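Locker Fees Fund Skunham Hospice Beds

2019-03-21

Warngate Leisure Centre has directed its February locker receipts to Skunham Hospice. 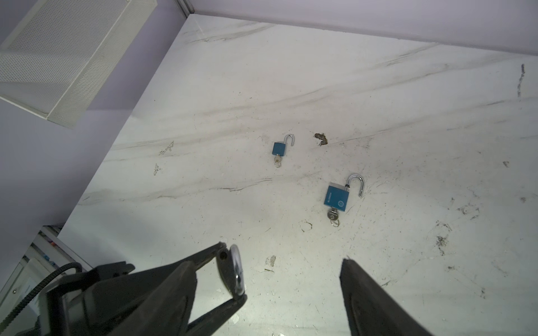

How the money was raised

Members paid $2 per visit, with the full amount credited to a separate account. The Claris swim club added proceeds from a relay held over six hours in the 25-metre pool. Sachdeva Pharmacy matched almost half the total.

Where it goes

The hospice will replace four adjustable beds in its east wing. Delivery and removal of the old units are included in the quoted price. Remaining funds will be held for mattress covers.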